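Bezirksrat Favville ordnet Zuständigkeiten für Regenwasserkanäle neu

Favville. Der Bezirksrat hat die Zuständigkeit für die Regenwasserkanäle im östlichen Bezirksgebiet neu geregelt. Die Vorlage wurde mit 5 zu 3 Stimmen angenommen. Sie überträgt Unterhalt, Inspektion und Störungsdienst von den Ortsteilen Tenmont und Plorkov auf das Tiefbauamt des Bezirks. Die Satzungsänderung tritt im Januar in Kraft.

Bislang führten beide Ortsteile eigene Kanalkataster. Die Datenbestände sind nach Angaben des Tiefbauamts nur eingeschränkt vergleichbar: Tenmont erfasst Schäden je Haltung, Plorkov je Schacht. Beide Kataster sollen in ein gemeinsames Verzeichnis überführt werden. Maßgeblich ist künftig die haltungsweise Erfassung mit Angabe von Nennweite, Werkstoff, Baujahr und Sohlhöhe.

Betroffen sind 297 Haltungen. Für 233 davon liegt eine verwertbare Inspektion vor, die übrigen müssen vor der Übernahme gereinigt und neu befahren werden. Der Auftrag dafür geht an das Ingenieurbüro Makris, das bereits die hydraulische Berechnung für den Sammler Plorkov-Süd erstellt hat.

Berichterstatter Fotis Lazaridis verwies in der Sitzung auf die Entwässerung der Hanglagen oberhalb von Tenmont. Der dortige Sammler nehme Abflüsse aus beiden Ortsteilen auf, werde bisher aber aus zwei Haushalten unterhalten. Bei Rückstau sei in der Vergangenheit wiederholt unklar geblieben, welche Stelle den Schieber am Auslaufbauwerk zu bedienen habe. Mit der Neuregelung liegt die Bedienung beim Bereitschaftsdienst des Bezirks.

Charalambos Michailidis, Ratsmitglied für Plorkov, stimmte gegen die Vorlage. Er bemängelte, dass die Rücklagen der Ortsteile in einen gemeinsamen Titel fließen, ohne dass der Sanierungsbedarf getrennt ausgewiesen wird. Sein Antrag, die Mittel bis zum Abschluss der Nachinspektion zweckgebunden zu führen, fand keine Mehrheit. Angenommen wurde dagegen ein Zusatz, nach dem das Tiefbauamt dem Rat halbjährlich über den Stand der Schadensklassen 0 und 1 berichtet.

Die Gebühr für die Einleitung von Niederschlagswasser bleibt vorerst unverändert. Bemessungsgrundlage ist weiterhin die versiegelte und an den Kanal angeschlossene Fläche. Bestehende Bescheide gelten fort, ein neuer Antrag ist nicht erforderlich. Änderungen an der angeschlossenen Fläche sind wie bisher schriftlich anzuzeigen, ab Inkrafttreten jedoch beim Tiefbauamt und nicht mehr bei der jeweiligen Ortsteilverwaltung.

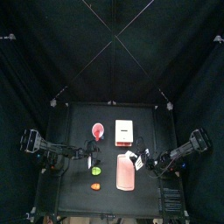
Auslegung und Einwendungen

Der Satzungstext liegt mit dem Übersichtsplan und der Haltungsliste in der Bezirksverwaltung Favville aus. Einwendungen können schriftlich oder zur Niederschrift vorgebracht werden. Anzugeben sind Flurstück, Art des Anschlusses und, soweit bekannt, die Nummer des Anschlussschachts. Eigentümer von Grundstücken mit Versickerungsanlage ohne Notüberlauf sind von der Änderung nicht betroffen.

Störungen an Einläufen und Schächten sind bis zur Übergabe weiterhin den Ortsteilverwaltungen zu melden.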